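Home | Notebook | Protocols | People | Log out
Print this page | E-mail this page

Wednesday, November 17, 2021

OK, plug insertion again! Retrained the Zerkus policy overnight on the cleaned-up set (1,327 demos, down from 2,174 after I threw out everything with a regrasp in it) and I'm kind of thrilled. Fewer demos, and the approach looks so much calmer. Still starting with the switch turned at odd angles, label side up, and the fingers straddling the boot.

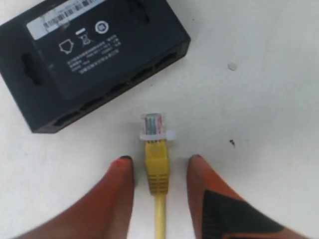 Lahcen thinks I'm fooling myself, and that the regrasps are exactly what the policy needs once a plug goes in crooked. He wants the old set run again with the same seeds before anyone says "cleaner is better" at group meeting. Fair enough, Lahcen. I'll do 30 trials each, same start poses, and Widad can score them blind.

Two-arm version next. I keep going back and forth on whether the second arm should pin the box down or just stay out of the way until contact.
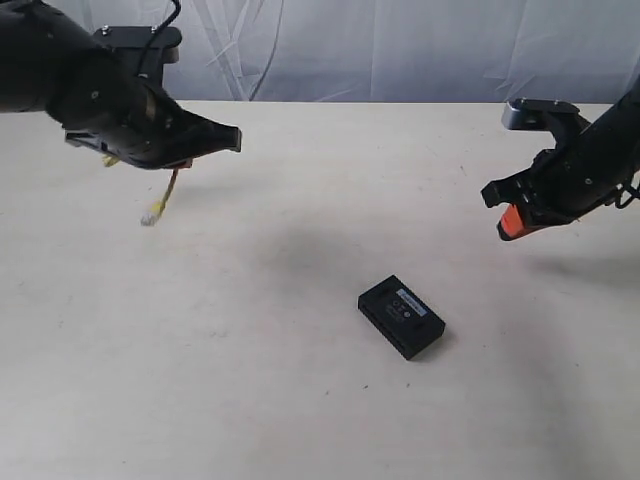
Pinning feels right to me, but it adds almost 41 lines of config and I hate every one of them. To do: fix the wrist offset, ask Moataz where the June calibration file went, rename the Vastow logs (again)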